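**Pilaler peel-and-stick wall covering, 6 m roll** 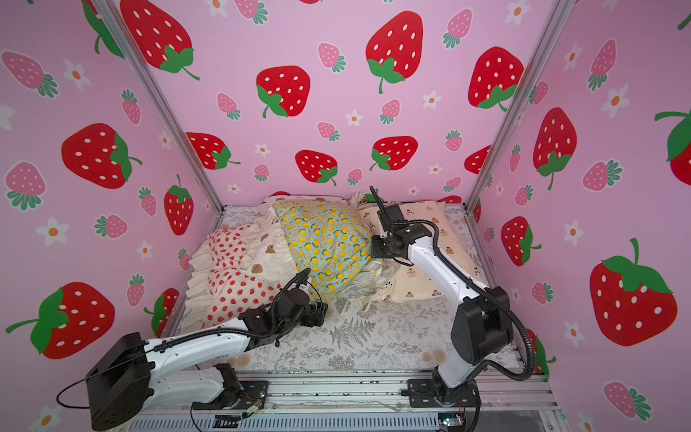
Pilaler is made for people who want to change a small room without paste and without a big mess. You cut the sheet, remove the paper from the back, and press it on the wall from top to bottom. It holds well on painted plaster, glass and smooth metal, but we do not recommend it on fresh paint. The patterns are printed with water-based ink and go from very quiet stripes to loud ones, like red and pink strawberries with small white flowers on a pink ground. A big print like this one is nice also in a small space, but please order one extra roll, so you can match the fruits at the corners.

## Details

- Roll length: 6 m
- Item number: 641
- Finish: matte, can be wiped with a damp cloth
- Removal: pull slowly, warm with a hair dryer if it resists

The surface was rubbed with a wet sponge up to 3,000 times in the Hetberg workshop before we accepted the new coating. The older coating, sold under the name Vastside, is still in stock in plain colors only.

## Orders

Single rolls leave our storage in Bjarnason street every morning. For shops and hotels the price changes from 1,000 rolls – write to Mohit Shukla and he will prepare an offer. Samples are free, but you pay the postage. Rolls from different print runs can have a small difference in color, so please order everything for one room together. We take back unopened rolls until the end of October.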